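Handheld grippers, part four: new linkages and a lot of folding

30th October

The second pair of linkages went on last week, so both grippers now have the same bracket and the same screws. The first version flexed whenever I squeezed hard, and on thick fabric the tips ended up a good few millimetres apart. I redrew the knuckle with a wider base and printed it again at the Doherty workshop, where the big printer was free for once. 186 minutes for the pair, plus cleaning up.

I'm still calling the project Neleck. The idea hasn't changed since May: a gripper for each hand, the recordings go to the PC, and later on the arm on my bench tries to copy what my hands did. The arm is a long way behind the grippers at the moment. It can pick up a sponge.

Wiring

I replaced the ribbon cable with separate silicone wires. The ribbon kept working loose at the trigger end and I'd lose a recording halfway through. The wires came from Hadivell, who sell them by the metre, and I used most of a reel because I cut the first set too short. Strain relief is a blob of hot glue. It'll do until I open the cases again.

The trigger spring is softer too. With the old one my thumb hurt after 20 folds.

Recording on the bed

The bench is too narrow for cloth, so I've moved to the bed. It's a better height if I kneel, and a plain sheet gives me something even to work over. I set myself 50 folds in an evening and kept 40. Most of the bad ones were my own fault, letting go before the corner was down.

The status lights have been worth the bother of fitting. I check for green on both sides before I reach for the cloth, and that has saved me several wasted runs. 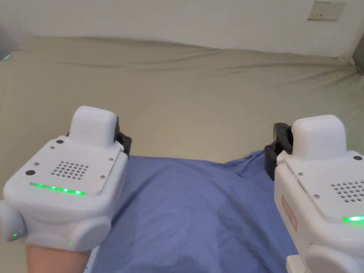

Still to do

Shave some weight off the top housings. My wrists notice it after half an hour.

Sort out the clock drift between left and right. It's small, but it grows over a long session.

Try a towel, then a shirt.

Post the revised knuckle files. I'll put them in the Dudulmont folder with the older parts, and the old knuckle will stay there too in case anyone has already printed it.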